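4.2 Borrowing patterns in the junior classes

Loan records were kept for 7 classes at two schools, Drosance Primary and Kivent Primary, from September until the end of the summer term. Both schools use the Stiltis catalogue, which logs each loan against a class and a shelf mark but holds no record of whether a book was read. We therefore treat a loan as a measure of choice only.

Over the period 612 loans were made outside the weekly class visit, nearly all of them at lunchtime. Pupils in the two oldest classes made most of these. Younger pupils seldom came without an adult, and their loans fell almost entirely within the timetabled visit. At Kivent the library is next to the dining hall, and lunchtime use was higher there in every month of the study.
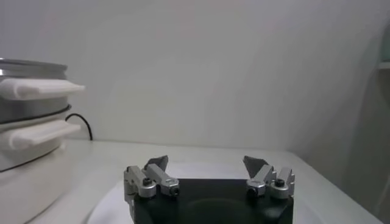

Renewals were less common than we had expected. A pupil who had not finished a book tended to return it and take another, even where the librarian had offered more time. When we asked class teachers about this, several thought that pupils saw the return date as fixed. The slip inside the cover gives a date but says nothing about renewing. One school has now changed the wording.

Lost books were few. The two schools reported around 110 items overdue at the last count, and most came back after a letter home. Invoices were sent only when a second letter had gone unanswered — a practice both schools had followed before the study began. We found no drop in borrowing among pupils whose families had been invoiced, though the group is too small for this to carry much weight.
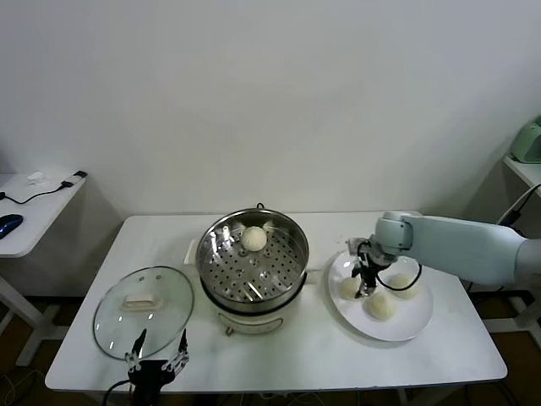

4.3 Shelving and the choice of books

Before the spring term Drosance moved its information books from high shelves to low boxes with the covers facing out. Kivent made no change and serves as the comparison. The boxes were sorted by broad subject using the Yokoyama colour labels, with no numbers on the spine.

Loans of information books rose at Drosance in the first 6 weeks and then settled at a level slightly above that of the autumn (Figure 3). Story books did not fall over the same weeks, so the new loans seem to be extra ones. Animals and space accounted for much of the rise. History hardly moved.

Figure 3. Loans of information books per week at the two schools, autumn and spring terms.

Staff at Drosance reported that the boxes took longer to tidy, and that books were often put back under the wrong colour.

Print this article | E-mail this article

Contact the editors | Copyright 2019 | Back to top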